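Home robot builders should stop starting with the arm. I say this after building one in a shared workshop with Tomomi Ikeda, a job that ate most of a winter and 575 dollars of my own money. The arm was the easy part. Motors arrive in a box, the frame bolts together, and by August it could reach anywhere on the bench.

Then we asked it to clip badge holders onto lanyards. I had picked that task as a warm-up. It went through 162 attempts before I sat down and did the job by hand, slowly, to see what my fingers were up to.

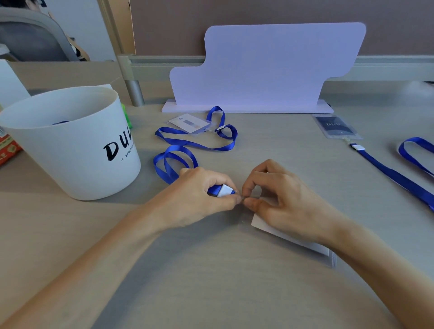 How much should a first build cost? Less than you would mind losing, and most of it should go into the gripper.

Ribbon folds, slides and twists, and a stiff two-finger claw has no answer for that. People do it with both hands and hardly look. Tomomi wanted a better camera — I wanted softer fingertips — and we argued over it for a month.

I still think I was right. Build the fingers first, on a stick if you have to, and work them by hand against the real parts. The arm can wait until they hold something.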